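Hutance Community Kitchen and Lunch Club
Progress report to the Michailidis Fund
Prepared by Theano Moschos, 27/08/2024

Hello again, and thank you for being so patient with me over the date of this one! I know the form asks for a page of bullet points, but Sofia Chatzigeorgiou at your office said plain chat would do as long as the money is clear, so chat is what you're getting.

How the lunches are going

The short version is that we're busy, happy and a bit short of oven space. We now have 62 people on the books, and on a good day most of them turn up at once (usually the day we've done moussaka). When I last wrote, in March, we were still serving in one long sitting and the queue went out past the coat pegs. We've moved to 2 sittings and it has made a huge difference, mainly to the noise. People who find a full room hard going tend to pick the later one, and they linger, and the washing-up starts late, and I've decided I don't mind.

The menu has settled down too. Makis Karras does the main dish and won't be told anything about seasoning, Erzsébet Nyitrai does soup, and puddings are whoever has fruit. We tried a cold lunch during the hot spell and got some quite firm feedback, so there's a hot option every time now, even in August. Drinks are simple: tea, tap water in jugs, and fizzy pop on birthdays.
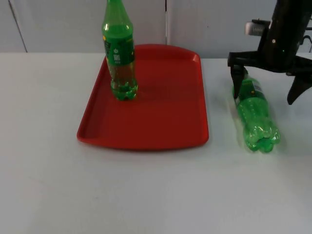 What we spent

Your second instalment came through fine. The biggest single item was the fridge repair at 500 pounds, which hurt, but a new one of the same size would have been a good deal more and the engineer thinks the compressor has years left in it. I've put his invoice in with the others. The rest went on dry goods, vegetables, gas and the room hire.

We did swap suppliers halfway through. Wasach had been putting up the price of tinned tomatoes every few weeks, and their deliveries were arriving after we'd already started chopping. The new arrangement is less grand (I drive to the cash and carry with the back seats down) but it's cheaper and I get to choose the onions. If we carry on like this I'd like to move a little of the food budget over to petrol, and I'd want your say-so before I do it.

I should own up to one overspend. We ran through far more washing-up liquid and sanitiser than I'd planned for, because two sittings means two lots of everything, tables included. We've changed to Cletamine, bought as a concentrate and diluted on site, and the bill has already come down. I've added a cleaning line to the forecast so it doesn't creep up on us again.
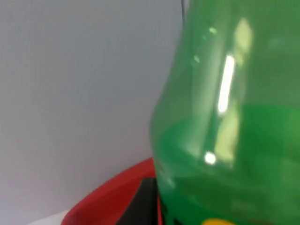 The cooking classes

These were the bit you were most curious about, so I'll be straight with you: the first few were thin. We'd put them on in the evening, and the people who wanted to learn to cook for one were mostly people who don't like going home in the dark. We shifted them to straight after lunch and filled them. Sotiris Kalogeropoulos ran a lovely one on lentils, and there's been lots of swapping of recipes since, including a lentil burger I can't recommend.

The group wants bread next. I've said yes, though we'll need to work out the oven first. Ours takes one tray of rolls at a time and has a hot corner at the back, so a class of beginners would be there until supper.

We also had to rethink the handouts. I'd written them far too long, and the print was tiny. They're now one side of paper, big letters, with the shopping list at the top so it can be torn off.

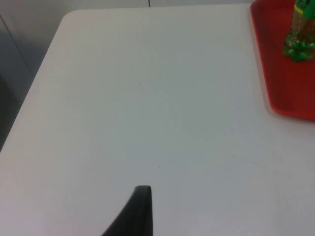

Photo: Hutance Community Kitchen

Volunteers and training

We've got roughly 20 regular helpers on the rota, and everyone who handles food has done the hygiene course. The online version defeated a couple of people (passwords, mostly), so Erzsébet sat down with them and did it together over a pot of coffee. I'd like to claim for that as training time if the rules allow.

Where we're stretched is clearing up after the second sitting. Folk are keen to cook and keen to serve, and then there's a bus to catch.

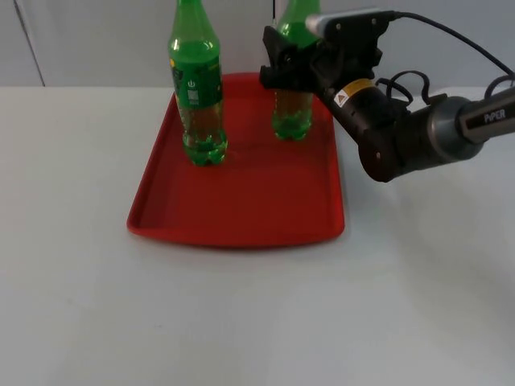

I've asked whether the sixth form would let a few students come down for the last hour, and their office sounded willing, so I'm hoping to have something arranged before the clocks change.

What's next

The bread class, if the oven plays along. A proper autumn menu with more squash in it, as the allotment people have warned me what's coming. I also want to start sending a hot meal home for members who are poorly, which means lidded boxes and somebody with a car, and I'll send you costs for that separately once Makis and I have done the sums.

Would you like to come for lunch? Sofia has an open invitation, and so does anyone else from the Fund. Let me know about the petrol when you can, and I'll get the receipts over to you in the same envelope as the signed form.

Theano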